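November, bench notes, gripper comparison

Started on the breakfast machine after lunch and I'm delighted with it as a test object. One appliance gives us a chrome lid handle, a pot knob, a long rounded pot handle and two brushed silver control knobs, so we can run the whole comparison without swapping anything on the counter.

The contenders are the Gosteck parallel jaws with the flat rubber pads, and the Estik soft fingers Cauã Xavier set up last week. Same arm, same controller, 20 tries per grip. Force limit stays at 30 N for both until we've got a full table.

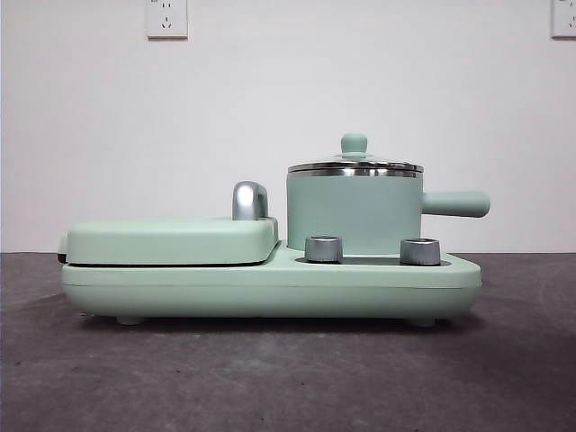 Do we need to recalibrate the wrist when we swap grippers?
Only the tool offset and the payload. The camera-to-base calibration carries over as long as the fixed camera hasn't been knocked.

First results, and they're good fun. The Gosteck loves the pot handle – straight in, square grip, no fuss. On the pot knob it slid off 4 times, always when the approach was a bit high. The Estik fingers just wrap round it and hold on! They're slower to close, though, and turning a control knob with them is hopeless so far, as the fingers twist before the knob does.

Exposure on the fixed camera is now 3000 microseconds. Chrome was blowing out before that and the depth had holes in it.

Still to do: lid handle with both, then the knobs again with the stiffer Estik tips. Cauã has the spare set in the Drelerden box. Please leave the pot lid on between runs, the Pant script assumes it's there.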